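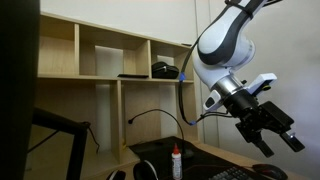 ## Dinberg: anúncios de casas de férias

Recolha de 3.848 anúncios de arrendamento na estância de Dinberg, exportados do portal Uvimen em 12 de fevereiro de 2025. Texto livre, preço por noite, número de quartos e a tal "distância às pistas".

### Antes de usar

- `dist_pistas` é o que o proprietário escreveu. A Ilse Böttcher mediu 60 casas no mapa e em 47 o valor era otimista, às vezes com uma estrada nacional pelo meio.
- `quartos` inclui sofás-cama, mezaninos e, num caso, uma despensa com janela.
- `vista` não tem definição. Não aconselho modelos de preço com esta coluna, por muito que o R² agrade.
- Cerca de 800 anúncios são repetições com outro título. O script do Benoît Poulain apanha parte delas; quantas ficam, não sabemos.
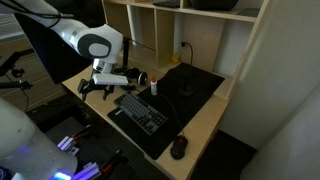
*Braço robótico branco com garra preta sobre uma mesa de madeira clara.*

### Preços

Valores pedidos, sem taxa de limpeza. Ninguém nos mostrou um contrato, portanto desconfiem de quem citar isto como "preço de mercado". Os de outubro são época baixa e não servem para extrapolar o inverno.

### Por fazer

- [ ] rever as moradas em falta (Mareike Oltmanns)
- [ ] decidir se "lareira" conta quando é elétrica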